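Search this site Search

Play food sort-out, the Loder flat

Print this page | E-mail this page

July clear-out. One bedroom, one hallway cupboard, far too much toy food. Notes typed up in a hurry, will fix the spelling later. Main thing was getting it all off the floor and into something with a handle or at least a rim.

Started at the Herath end of the building and worked back. 476 pieces by the inventory sheet, which includes the tea set and the little cartons. The sheet was for the swap shelf at Galteo, they like a number. Cartons went in a shoe box — squashed ones straight to recycling.

Bedroom next. Bed used as the sorting table, same as always. Keepers on the left, swaps on the right, anything sticky into the sink. Lost track of which side was which by 4 pm and had to do the fruit agian.

Buckets turned out to be the best buy of the whole job. Plullov ones, 6 in a stack, no lids. Deep enough that things stay put when you carry them down the stairs. They fit on a chair seat too, saves bending.

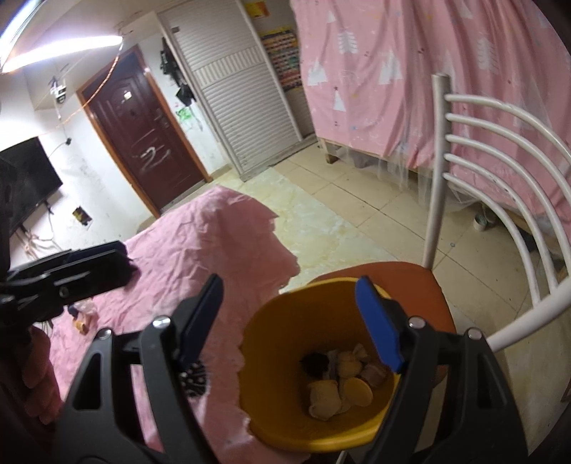
Yellow bucket on the orange chair seat, pale biscuit and dumpling shapes in the bottom. Pink sheet on the bed alongside.

Biscuits and dumplings are a pain to sort, all the same color near enough. Gave up on matching them into sets. If it's round and beige it goes in, done. Chair stayed by the bed the whole afternoon, handy spot.

Vegetables were easier. Carrots, peas, the corn that comes apart. Washed in warm water with a drop of dish soap, then on a towel overnight. Don't put the felt ones in the water — we lost two that way last year.

Hallway cupboard last. Mostly pans and one till with no drawer. The till is going to Galteo if they want it, otherwise back on the shelf. Around 1,000 stickers in a tin as well, not counted on the sheet, help yourself.

Still to do: labels for the buckets, find the other teapot lid, ask at Loder about the 16 spare hooks. Swap shelf opens at 10 am, bring a bag.

Print this page | E-mail this page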